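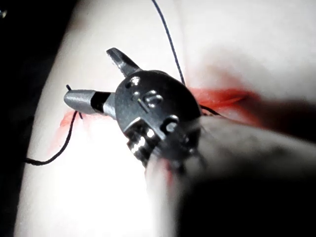

A reader wrote back after my last post to ask whether the food pantry at Eden Chapel still needs drivers, and whether you have to be a member of the church. Yes to the first, no to the second.

The route goes out Gikness Road and back, with 11 stops. It takes me 2 hours, a bit more if people want to talk — and they usually do. I signed up in November thinking I would do it for a month.

Last year the pantry gave out 800 boxes. Rice, canned beans, oatmeal, and eggs when we can get them. We load at the side door at 2. Bring gloves if it's cold, and park on the gravel.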